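Hard water and the shared boiler: what changes at Clomthorpe this winter

The annual service of the hot water plant at Clomthorpe was completed in November. Shahzad Virk of Cheema, the heating contractor, has sent his report to the building office, and the parts that affect residents are set out here. The full report can be read at the front desk during office hours.

The plant consists of two gas-fired boilers feeding a single plate heat exchanger, with a storage cylinder on the secondary side. The boilers are in fair condition. Burner pressure and flue readings were within the maker's limits on both units. The heat exchanger was less satisfactory. When the plates were separated, the domestic side carried a continuous layer of scale, heaviest near the outlet where the water is hottest. Several residents had reported that morning showers ran cooler than they used to, and the scale accounts for most of that. The boilers were producing enough heat, but the exchanger could not pass it across at the rate demanded between six and eight in the morning.

The plates were descaled in an acid bath, rinsed, and refitted with new gaskets. The relief valve on the cylinder was also replaced. It had been weeping slightly into the tundish, and the seat was too worn to recut.

Scale forms when water containing dissolved calcium and magnesium is heated. The minerals come out of solution as a hard deposit on the warmest surface available. In a shared plant that surface is the heat exchanger. In an apartment it is the kettle, the dishwasher element, the inside of the coffee maker and, more slowly, the shower head. The rate rises steeply with temperature, so an appliance that boils water will scale faster than one that only warms it.
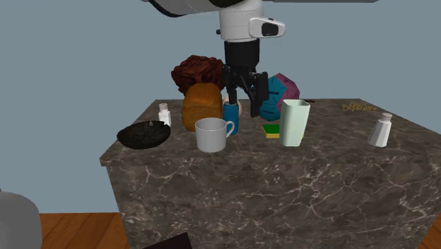

Usman Satti has now installed a softener on the incoming main to the boiler room. The unit is an Asix duplex model with two resin vessels, one in service while the other regenerates. Changeover is set by metered volume, at 3,000 gallons per vessel. A timer would have been cheaper, but consumption in the building varies a good deal between weekdays and holidays, and a timed unit either wastes salt or lets hard water through.

Only the hot supply is softened. Cold taps in kitchens and bathrooms remain on the untreated main, for two reasons. Softened water carries slightly more sodium, which matters to people on restricted diets, and the cold risers are the original copper and have run on hard water since they were put in. Residents should therefore continue to draw drinking and cooking water from the cold tap. Kettles will scale as before.

Most dishwashers in the building are plumbed to the cold side. These need the same amount of dishwasher salt as they always have, and the hardness setting on the machine should stay where it is. A few apartments on the upper floors were refitted with the dishwasher on the hot side. In those the setting can be turned down to the lowest step. If you do not know which side yours is on, follow the braided hose from the back of the machine to its valve under the sink. Consuelo Tello at the front desk also holds the plumbing drawings for all 51 apartments.

Laundry is a different matter. The machines in the basement take both hot and cold feeds, so a warm wash now uses partly softened water. Soft water needs less detergent. Start by cutting the dose by a quarter on warm and hot cycles, and cut further if suds remain after the rinse. Cold cycles are unchanged.

For shower heads that are already scaled, soak the head in white vinegar overnight and brush out the nozzles with an old toothbrush. Do not soak heads with a brass or nickel finish for more than an hour – the acid will dull the plating. Existing scale will not dissolve by itself now that the supply is soft, although flakes may break loose over the first few weeks. If a hot tap slows down suddenly, unscrew the aerator and rinse it before calling for a repair.

The mixing valves on each floor were reset after the service. Delivery temperature at the furthest tap is now 120 degrees Fahrenheit, and the cylinder is held at 140 to control bacteria. Anyone who finds the water noticeably hotter or colder than before should report it in writing with the apartment number, which tap, and the time of day. Without the time of day the reading cannot be matched to the boiler log.

Salt for the softener is delivered on pallets and will be stacked beside the bicycle racks. Please keep the aisle in front of it clear – the delivery cart needs the full width.

The hot supply will be off on Thu 12 December from 10 in the morning until early afternoon while Saqib Shaikh fits a second isolation valve. Cold water and heating are not affected.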